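Comparing two hand grippers: quick guide

Last updated 19/04/2024 by Noreen Gondal

Writing this fast because people keep asking how we picked between the Pristley and the Gustis. Same method works for any hand-held pair. You need a white board, a table, and one object with some give in its shape. Ours is the ringed cup. Plus something thin to go in it.

Before you start

Plug both in. Check the cables reach with slack, then a bit more slack. Marker plates tight, no wobble. Fingers wiped. Lights on over the board, the rest of the room can stay dark.

The runs

1. Thin thing into cup. Hold upright, lower over the rim, let go.
2. Pads wide open, cup between them, close slowly. Stop at first contact and note which side touched.
3. Both hands on one gripper. Good for checking play in the housing.

Do each run 33 times per gripper. Yes it's dull. Swap hands at the halfway point or your wrist will decide the result for you.

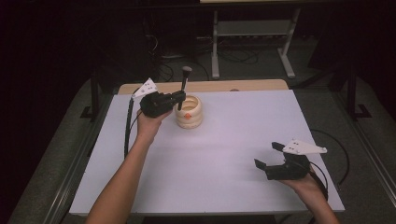
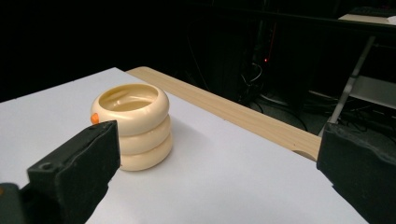

Cup and white board, same in all three.

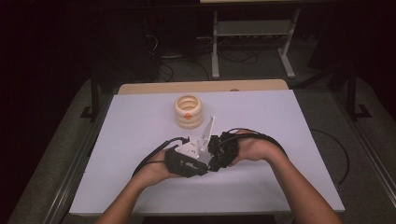 Scoring

One point for a clean release, nothing for a tip or a drop, half if you had to nudge it. Write it down straight away, dont trust memory. We got 56 for the Pristley, and the Gustis was close enough that I'd run it again before buying.

Things that went wrong in January

Cable caught on the board edge and pulled the wrist round. Tape it. Pads picked up dust off the carpet, grip went funny, cost us a whole afternoon. Recording filled up at some 2000 clips so empty the disk frist.

If left and right keep giving different scores, swap the units over before blaming the motor. Spare pads are in the Claltgate drawer, bottom one.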